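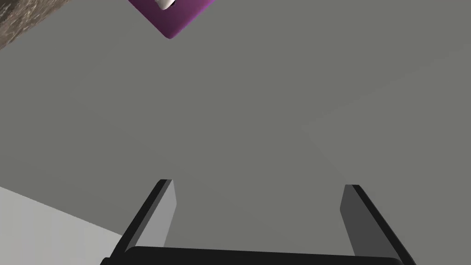 A plain gray surface shows little until the light falls across it.

Kitchen counters fail at the joints first. Stone itself is rarely the cause. In a typical run the slabs are set on cabinets leveled to within 2 mm, shimmed, and bonded with a color-matched epoxy. If the cabinets settle, the joint carries the load, and the epoxy opens along one side.

Hauke Baumgart has repaired seams in Lotthorpe for most of his working life. His inspection starts under the counter, with a straightedge on the cabinet rails. Gaps at the rail are measured and recorded before any filler is removed. He refuses jobs where the dishwasher bay has no support strip, a common omission in older apartment buildings.

Sealers are a separate question. Penetrating types, such as the Zatora product he uses on granite, reduce staining but add no strength. Surface coatings scratch and have to be stripped before recoating. Marble etches under lemon juice or vinegar whichever type is applied.

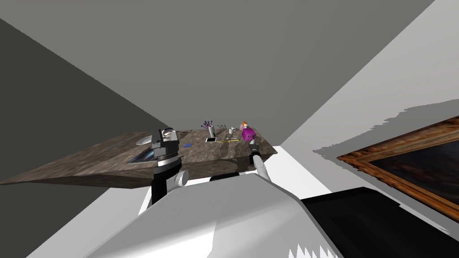
Materials

Sink cutouts remove the most stone and leave the narrowest strips, usually at the front rail. Fabricators often set a steel rod in a groove on the underside. Plain steel can rust and swell if water reaches it, splitting the strip from below. Indetti, a small fabricator, changed to fiberglass rod in May. The rod costs more per foot and needs a wider groove, so 5 of its older templates had to be redrawn.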